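Home | Reviews | Desk & Table | Kitchen | About | Contact

Brirken round coaster, red: four months of tea rings

Quick one as I'm meant to be out the door. Bought a set of 4 Brirken coasters from Marimar back in August for the big grey table. All red. Wanted the green, sold out, got over it.

The good. It stays put. Bottles don't skate when you put them down with one hand, which mine always did on the old cork ones. Wipes clean under the tap, no fuss. Round edge is low enough to slide a mug on without lifting it much. Colour hasn't faded at all, and it's easy to find on a table that collects as much rubbish as ours does (magazines, post, boxes of this and that, cups).

The not so good. Bit small for a wide mug, my soup one hangs over. Slight rubbery smell for the first 20 minutes out of the packet, then gone. And tall bottles straight from the fridge still leave a puddle if you forget them, there's no lip to speak of so it runs off onto teh table. Kitchen roll job.

Compared with the Driltilora ones I had before: those were thicker, looked smarter, and two of them curled at the edges. The Quinlan slate set is nicer again but scratches, and I'm not sanding felt pads on the bottom of a coaster every spring.

Table as it usually looks, coaster with and without a bottle on:

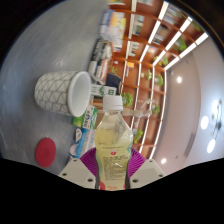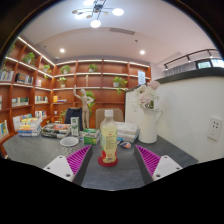
Would I buy again, yes, probaly a second set for upstairs. Get 6 if they do them, four isn't enough once people come round and you're hunting for the last one under a book. Skip the matching tray, it's dear and the coasters rattle about in it.

Postage was quick, packaging a bit much for something this size.

Four stars. Would be five with a lip.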